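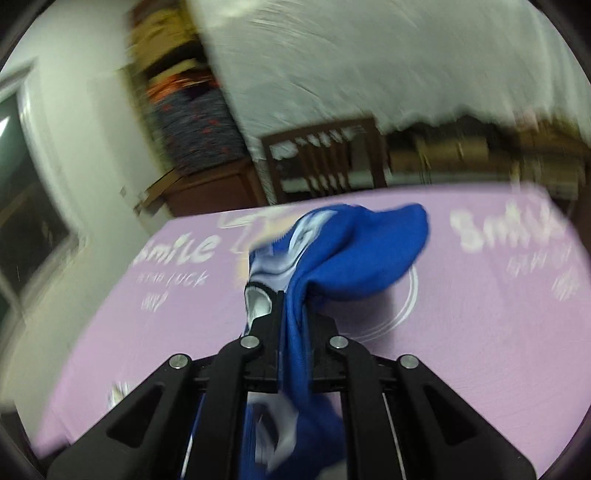
Royal-blue knit on the lavender "Smile" sheet

**Do I need to wash a printed sheet and a blue knit separately, and how do I fold on it without wrecking the print?**

Posted by Bláthnaid Dunne in Laundry & Linens

I have a lavender sheet with white printing on it. It says "Smile" in big rounded letters with "GOOD LUCK" in smaller ones underneath, and it repeats across the fabric. It's too short for my mattress, so I use it as a cover when I sort and fold clothes. It's soft and doesn't snag anything, and light colors don't pick up dust from it.

The trouble is a royal-blue knit with a white and light-blue patterned area. I bought it in October at a shop in Vellthorpe and I've washed it twice. The first time the water in the sink went blue. The second time it went a little blue. Now I'm nervous about putting it down damp on the sheet, and more nervous about washing the two together, which would be handy because I do small loads.

Three things I'd like to know:

- Can the knit go in with the sheet on cold?
- Is it safe to dry the knit flat on the sheet?
- How do you fold a soft knit so it doesn't end up as a ball? It won't hold an edge, and I end up bunching it and shoving it in the drawer.

The care tag was scratchy so I cut it out, and I no longer have it. The sheet's tag says warm wash and tumble low. My washer is a Plirside, the small one, and the cold cycle on it runs 132 minutes.

---

**Lanying Yu**

Don't wash them together yet. If the water was still tinted on the second wash, there is loose dye left in the knit, and white printing on a pale sheet will show it before anything else does.

Test it first. Wet a white cotton rag, wring it out, and press it hard on an inside seam of the knit for a minute. If the rag comes up blue, wash the knit alone or with navy and black. Repeat the test after each wash. One of mine took 4 washes before the rag stayed white, and a cheap beach towel took 7, so don't go by a fixed number.

Test the white and light-blue part too, because you want to know if the dark blue is creeping into it. Look along the line where the colors meet, in daylight. If it's getting fuzzy, use colder water and a shorter cycle. 132 minutes is long for one knit. See if your machine has a quick or delicate setting.

For drying, put a plain old towel between the knit and the sheet. Roll the knit in a second towel first and lean on it to get the water out. Don't wring it. Move it to a dry spot on the towel after a few hours.

Folding, once it's fully dry:

1. Lay it face down and smooth it out from the middle with flat hands. Don't pull on the edges.
2. Bring in one side to the middle, then the other, so you have a long strip.
3. Fold up from the bottom in thirds.
4. Stand it in the drawer on its folded edge if there's room, or lay it flat with nothing heavy on top.

If it's already bunched, pick it up by two corners and let it hang for a second before you lay it down. Lifting from the center gives you a big puffed-up fold and you have to start over.

As for the sheet, wash it inside out if it's a duvet cover type, or just loosely folded with the print inward if it's a single layer. Keep a hot iron off the letters. I iron from the back.

---

**xiong_198**

just throw in a color catcher sheet, works for me. never separated laundry in my life and only had one pink sock

---

**Plolodeck**

I agree with testing first. A color catcher helps with a little stray dye but I wouldn't trust it with a blue that still tints a sink.

One thing to add on drying. Knits stretch when they're hung wet, so skip the line even if you're short on space. A mesh rack over the bathtub is fine, and then the sheet doesn't come into it.

I also gave up on folding my softest knits and roll them. They take up more of the drawer, but they come out with fewer creases. Fold it in half lengthwise, tuck the loose bits in, and roll from the bottom up. Don't roll it tight.

---

**Bláthnaid Dunne**

Thanks. I did the rag test on the inside seam and it came up pale blue, so it's going in with the black things for now. The patterned part left nothing on the rag. There's a 38-minute delicate cycle on the Plirside that I had never used. I'll try the strip fold once it's dry.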